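Cloltance Owner's Handbook
Section 4: Setting Up the Dranon Dehumidifier in a Basement or Ground-Floor Storage Room
Revised 20/07/2018. Replaces the May sheet.

Read this section together with the leaflet that came in the box. Where the two disagree, follow the leaflet on anything electrical and this section on everything else. The leaflet was written to cover every room in every climate, and it shows.

4.1 Before you unpack

The carton says the Dranon handles rooms up to 2000 square feet. Treat that number with suspicion. It is reached in a warm, sealed, nearly empty test room, and your storage room is probably cool, drafty and full of things. A machine that is too small will still run and still collect water, and you may go a whole summer believing it is doing the job while the back corner grows mold.

Ask yourself the following before you plug anything in.

Is there standing water, ever, even an inch after a storm? If so, stop here. A dehumidifier does not fix a leak. Go to Section 2 (gutters, grading and drains) and come back.

Is there an unvented clothes dryer in the room? Vent it outdoors first.

Does the room drop below 60 degrees in the months you plan to run the machine? The coil will frost more often, and the unit will spend a good part of its time defrosting. It will look busy. Your meter will tell you how little it is getting done.

You will need:
the Dranon unit and its bucket
a garden hose with a standard fitting, if you want continuous drainage
a separate humidity meter (see 4.2)
a short level
a grounded wall outlet

CAUTION: Do not use an extension cord. The unit draws 370 watts in normal running and more at start-up. The leaflet allows a "heavy duty" cord in one paragraph and forbids all cords in another. We go with the second paragraph.

4.2 Get a meter you did not get from us

The humidity display on the front panel reads the air right at the machine's intake. That is the one spot in the room you care about least. Most displays of this kind are also a few points off, and not always in the same direction.

1. Buy or borrow a separate meter. A plain one is fine. We sell the Drastness clip-on meter (part 3872), which is decent, but a cheaper one from the hardware store will do as long as you check it.

2. Check it with salt. Put a spoonful of table salt in a bottle cap, add a few drops of water to make a thick paste, and seal the cap and the meter together in a clear plastic bag. Leave the bag overnight at room temperature. The meter should read 75 percent. If it reads 71, write "+4" on a piece of tape and stick it on the back.

3. Put the meter at the far side of the room from the machine, at knee height, away from the outside door.

4. Leave it for two full days before you turn the Dranon on, and write down the reading each morning and evening. Without a starting number you have no way to judge any claim made later, ours included.

NOTE: If your starting readings stay under 50 percent through a wet spell, you may not need this machine. Put it back in the carton and return it. The store will take it back far more cheerfully if you haven't filled the bucket yet.

4.3 Placing the unit

1. Stand the carton upright and leave it for a day if it was delivered on its side. Oil in the compressor has to settle back. Drivers will tell you it was upright the whole way. Leave it for a day anyway.

2. Choose a spot with a foot of clear space on all sides. The leaflet says six inches. Six inches is enough to keep the machine from shutting itself off, which is a lower standard than working well.

3. Keep it off shelves, tables and stacked boxes. It vibrates, and it moves.

4. Set the level on top, front to back and side to side. Shim under the casters if you have to. A unit that leans toward the back can drip past its bucket, and you will find the puddle some time after it does.

5. Close the windows and the door. This sounds too plain to print. Most of the complaints we get that "it runs all day and does nothing" come from rooms with a window open for fresh air.

4.4 Draining

You have two choices, and the carton makes one of them sound better than it is.

Bucket. Simple, and you see how much water you are getting. The float switch stops the machine when the bucket is full. In a damp week that may be twice a day, and if you are away for the weekend the machine will sit idle for most of it.

Hose. The carton calls this "maintenance free." It is less work. It does need watching.

To fit the hose:

1. Unplug the unit.

2. Pull the bucket out and find the drain cap on the rear panel. Turn it counterclockwise. Keep the cap. You will want it when you go back to the bucket.

3. Check that your hose has its rubber washer. Many do not, and a hand-tight fitting with no washer will drip.

4. Run the hose downhill for its whole length to a floor drain. Any rise, even over a door sill, will hold water and push it back into the tray.

5. Slide the bucket back in. The machine will not start without it.

6. Pour a cup of water slowly into the tray and watch it come out at the far end. If it comes out anywhere else, start again at step 3.

CAUTION: Do not drain into a sump pit that has no lid. You would be taking water out of the air and leaving it out to go back in.

4.5 First run

1. Plug in, press Power, and set the target to 50 percent. Leave the "Smart" setting alone for now. As far as we have been able to tell, it picks 55 percent and changes the fan speed now and then.

2. Set the fan to High.

3. Let the machine run until your own meter, at the far side of the room, has held steady for two days. Expect this to take longer than you would like. Our test unit in the Aigner Street storeroom needed 127 hours, and that was a closed room with a good door. Most of the water you are removing at this stage is coming out of the walls, the cardboard and the carpet. The air itself holds very little.

4. Write down the reading on your meter and the reading on the panel. The difference is your correction. If your meter says 56 when the panel says 50, set the panel to 45 and check again in two days.

5. Turn the fan down to Low once the room holds steady. If the far-side reading climbs, go back to High and put up with the noise.

NOTE: The bucket will fill quickly on the first day and slower after that. This is normal. It is also why reviews written on the first day are so glowing.

4.6 Arranging what is stored in the room

A dehumidifier dries moving air. It does very little for the underside of a box sitting flat on a slab, whatever the carton photo suggests.

1. Leave a hand's width between stored goods and any outside wall.

2. Move cardboard off the floor first. If you can replace only a few boxes with something better, replace the bottom ones.

3. Put a board under metal bins and cans, above all on carpet. Carpet over concrete can feel dry to the hand and still be damp at the backing, and a steel rim will leave a rust ring that no cleaner we have tried will lift. Raise the board itself on two strips of scrap if the floor has a history of damp. 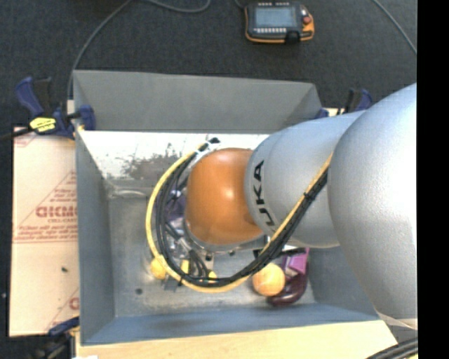
Fig. 4-1. Open metal bin set on a wooden board, carpeted floor.

4. Leave bins open while the room is drying out. A lid closed over damp contents keeps them damp. Put lids on when the far-side meter has held at your target for a week.

5. Lift a corner of the carpet once a month and look at the backing. Tape a square of clear plastic to the bare slab next to it, all four edges down, and leave it overnight. Droplets under the plastic mean moisture is coming up through the concrete, and the machine will be fighting it for as long as the carpet stays there.

CAUTION: Do not rely on small packets or tubs of drying crystals as a second line of defense in an open room. They are sold for this, and they do pull some water. A tub you have to empty once a month is no match for a floor that gives off more than that overnight. Keep them for closed containers.

4.7 Upkeep

Every two weeks: slide out the filter, rinse it under the faucet, shake it, let it dry fully, and put it back. The filter light runs on a timer. It has no idea whether the filter is dirty, so look for yourself.

Monthly: wash the bucket with dish soap. Check the hose for slime at the low end.

Each season: repeat the salt check on your meter. Vacuum the coil with a soft brush, with the unit unplugged.

We do not recommend the scented bucket tablets. They cover a musty smell without doing anything about it, and the smell is the most useful warning you have.

4.8 If the numbers do not come down

Far-side reading stays high, bucket fills: the machine is working and water is still getting in. Look for the source. Start with the plastic test in 4.6, then the walls after rain.

Far-side reading stays high, bucket stays nearly empty: check the room temperature, then the filter, then look for frost on the coil. If the coil is bare and at room temperature after an hour of running, the unit has likely lost its refrigerant. Call for service under warranty. Do not pay anyone to "top it up."

Panel shows 50 but your meter shows 65: poor air movement. Move the unit toward the middle of the room, or add a small fan pointed along the longest wall.

Unit shuts off with the bucket empty: the float is stuck. Take the bucket out, move the float up and down by hand, and seat the bucket again firmly.

For claims, have your written readings from 4.2 and 4.5 ready. Service will ask how long the unit has been running and what the panel says. Give them the numbers from your own meter as well, even if they don't ask.

Continue to Section 5, Cold-Weather Shutdown.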